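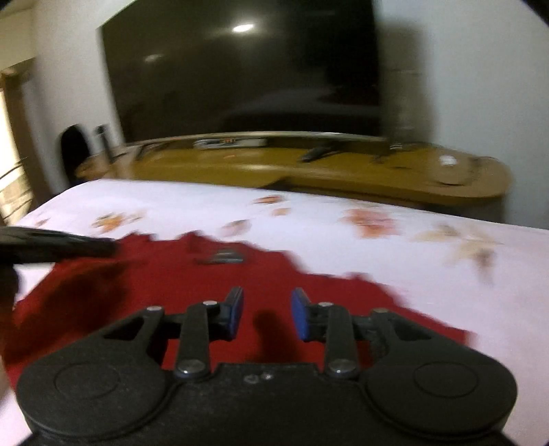 読了時間:4分(日本語本文)

図1 大型テレビとテレビ台のある室内。手前は花柄のシーツと赤い布。

3.2 先行公開クリップの視聴と購入行動

前節では劇場公開時の予告編を扱った。本節は円盤発売前に出る短い抜粋映像、いわゆる先行クリップ。信仰を題材にした劇映画に限定する。宗教色のある作品は公開館が少なく、家庭視聴の比重が高い。図1のようにテレビが居間や寝室に置かれた環境での視聴が主、というのが本稿の前提である(映画館との比較は4章)。

対象は配給会社Illachが扱った6作品。いずれも原作小説あり。クリップは発売の数週間前に公式サイトと提携ブログに掲載され、長さは作品ごとにばらつく。掲載文の体裁はほぼ共通で、都市名と日付、原作の部数、出演者名、という順。本文の宣伝文句は分析から外した。分析したのは場面の選び方と、紹介文が神学的な内容にどこまで踏み込むか、の二点。

視聴記録はレンタル網Protusierの会員調査から得た。配布3486通、有効回答514。回収率は低い。郵送のみだったことが響いていると思われるが、追加調査の予算はなし。回答者の年齢は高めに偏る。この点は限界として5章で再度述べる。

結果。クリップを発売前に見たと答えた者は129名。残りは見ていない、または覚えていない。この二つを分けて聞かなかったのは設計の失敗で、次回の調査票では分ける。見た者のうち、購入またはレンタルに進んだ者の割合は見ていない者より高かった。ただし元々原作を読んでいる層が多く含まれるため、クリップの効果とは言いきれない。原作既読者だけで比べると差はかなり縮む。未読者では差が残るが、人数が少なく検定には耐えない。

場面の選択について。6作品中、神や天使にあたる人物が画面に出る場面をクリップに使ったものは半数。残りは家族の会話、葬儀、事故後の病室など。自由記述を読むと、前者に対する反応は割れている。「予想と違う姿で驚いた」「説教くさいと感じた」「説明が先に来てしまい本編で感動が薄れた」。後者は好意的な記述が多いが、宗教映画だと気付かなかったという回答も混じる。宣伝としてどちらがよいかは一概に言えなない。

紹介文について。Sarıgülの分類(教義型、証言型、物語型)を借りた。教義型は聖書の箇所を引くもの、証言型は俳優や監督の体験談を軸にするもの、物語型は筋の紹介にとどまるもの。二名で独立に分類し、割れたものは協議。証言型が最も多い。教義型は提携ブログの側に集中し、公式サイトにはほとんど出ない。同じクリップでも掲載先で紹介文が書き換えられていることになる。ブログ運営者が独自に加筆した例もあり、配給側の意図とみなすのは危険。この区別は先行研究では曖昧なままである。

教会での上映会に触れた回答も少数あった。クリップを集会で流し、その後に発売を待って全編を上映する、という使い方。Holtbridgeの複数の教会で見られたが、他地域は不明。集会での視聴は個人の視聴記録に残らないので、上の数字は実際の接触を少なめに見積もっている可能性がある。許諾の有無は聞いていない。

なお、字幕の有無も調べる予定だったが、クリップの多くがすでに削除されており断念。公式サイトの最終確認は02/07/2019。10月時点で保存してあった紹介文のみを資料とした。保存時にレイアウトが崩れたものが二件あり、本文が読めたので採用してある。

次節では原作の読者会での受容を見る。調査票の全文は付録B、分類の基準表は付録Cを参照のこと。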